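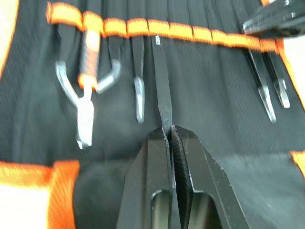

Fingertips on the lower end of a screwdriver shaft, tools in the loops of the roll.

Workshop tips: comparing gripper fingers on a tool roll

A tool roll is a good test piece for a small gripper. It's cheap, it folds flat on the bench and it has most of the things that give fingers trouble: round shafts, soft backing, elastic that pulls back, and tools hanging close to each other. We use one at the Priditz workshop whenever a new set of fingers or a new wrist camera comes in. These notes are from trying the Famska fingers against the Saludo ones, with the Britley controller running both.

Laying out the roll

Put the roll on a pale bench top or a sheet of light card. Black fabric on a dark rubber mat is hard to read on the wrist camera and you'll spend the morning fiddling with exposure.

Clip the bottom corners down. If the roll is loose, the fabric travels with the tool and you end up measuring how well the arm drags cloth.

Put the pliers at one end. Their arms spread wider than the loop and foul a finger coming down beside them. Screwdrivers go next to each other only once you have the single-tool picks sorted out.

Leave the same tools in the same loops for the whole comparison. Elastic that has held a thick handle for a week is slacker than the loop beside it, and the difference shows up in the results. A pencil mark on the masking tape along the top of the roll is enough to keep track.

Where to grip

Handle: easiest for most fingers, but in a roll the handle is often above the elastic and the arm has to come in high. Check for cable snags before you run it at speed.

Shaft, near the loop: the tool hardly swings. The fingers can catch the elastic, so open them only as wide as you need.

Shaft, near the tip: plenty of clear room, and the camera can see what it's doing. The tool pivots in the loop as soon as you touch it, so come in slowly and centre the fingers before closing. We settled on this one for the comparison as it's the least forgiving.

Smooth pads or ridged

The Saludo fingers have smooth rubber pads. They were kinder to printed lettering and held flat things well. On a round steel shaft they let the tool roll a little during the lift, and once it has rolled the blade faces the wrong way for the next job.

The Famska fingers have fine ridges. Out of 40 lifts with the same screwdriver we dropped 5 with the Saludo set and none with the Famska set. The ridges do pick up lint – brush them out with an old toothbrush at the end of the day. Don't use solvent on either kind.

Force settings

Start low on the controller and go up one step at a time. The Britley has up to 38 steps and we did nearly all of our work at 7. Any higher and the shaft flexed the finger mounts enough to throw the alignment off. If a tool slips at a sensible setting, look at the angle of the fingers first.

Pull along the line of the shaft. A sideways pull puts the load on the stitching, and we popped a loop on our first roll in March by doing that.

Camera

Polished tips throw a bright spot that moves as the wrist moves. A desk lamp bounced off the wall fixed it for us. Turning off the ring light helped more than any setting in the software.

Wipe the lens when you wipe the fingers.

If the fingers hide the tip from the camera, stop the approach short, take the reading there and do the last bit blind at low speed. Both sets worked fine that way.

Putting tools back

Much harder than taking them out. The loop closes up when it's empty. A short piece of dowel in the loop overnight keeps it open, but then it's not a fair test of the fingers, so write it down if you do it.

We haven't got reliable returns with either set. The ridged ones get closer.

Last updated 10 September 2020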